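Plinthorpe Games Announces May Release of "The Lavach Accord," a Tabletop Role-Playing Campaign of Teen Heroes

Plinthorpe Games, an independent publisher of tabletop role-playing games, announced today that its next full-length campaign, The Lavach Accord, will be released in May in print and digital editions. Preorders open on Friday at 9 a.m. through the publisher's web store and at participating hobby retailers.

The Lavach Accord casts players as young heroes in the harbor city of Ruddock, where a private security firm has begun offering free training to anyone with powers. Over 15 linked sessions, the group must decide whether to sign with the firm, work against it, or try to stay out of its way. The book runs 215 pages and includes a complete city guide, 38 supporting characters with full statistics, and a set of rules for rumors and public reputation.

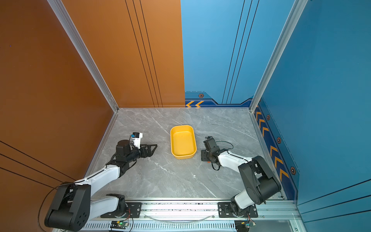 Do players need to own another Plinthorpe title to use the campaign?
The book contains all of the rules required for play, including character creation. Groups will need only ordinary six-sided dice, pencils and copies of the character sheets printed at the back.

The campaign was developed over two years and was played from start to finish by 70 home groups before the text was made final. Comments from those groups led to several changes. The opening session was shortened so that it can be completed in a single evening, and the third chapter -- which many groups found hard to run with fewer than four players -- was rewritten to work with as few as two.

A central figure in the story is Celine, a former hero who now recruits for the firm. Her loyalties are not fixed in the text. The game moderator chooses one of four secret histories for her before play begins, and clues throughout the book are marked to show which history they support.

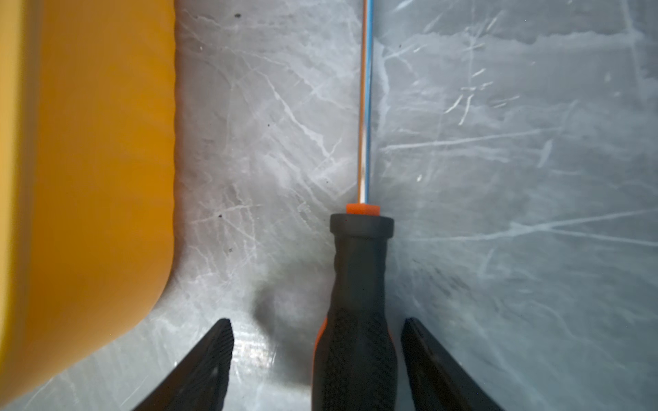 Screwdriver with a black handle and orange accents.

Plinthorpe Games has also revised its approach to safety and consent at the table. Each chapter opens with a short list of the themes it contains, and the moderator section offers practical guidance on pausing a session, skipping material and checking in with players between meetings. A separate chapter covers online play, including advice on sharing maps and keeping session notes.

The print edition is a hardcover volume with a ribbon marker and a fold-out map of Ruddock. The digital edition will be supplied as a bookmarked file, with a plain-text version for use with screen readers. Customers who buy the print edition from the web store will receive the digital edition at no added cost.

Retailers may request a free demonstration kit containing the opening session, six ready-made characters and a one-page rules summary. Kits will ship ahead of the release -- quantities are limited, and requests will be filled in the order received.

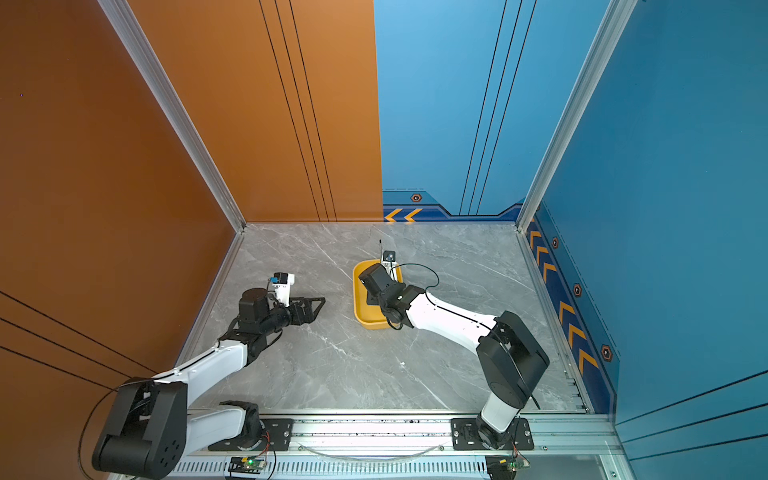
About Plinthorpe Games

Plinthorpe Games publishes role-playing games and campaign books for home groups, clubs and libraries. Its titles are sold in print and digital form through its web store and independent hobby shops. Press copies of The Lavach Accord are available on request from the publisher's media office.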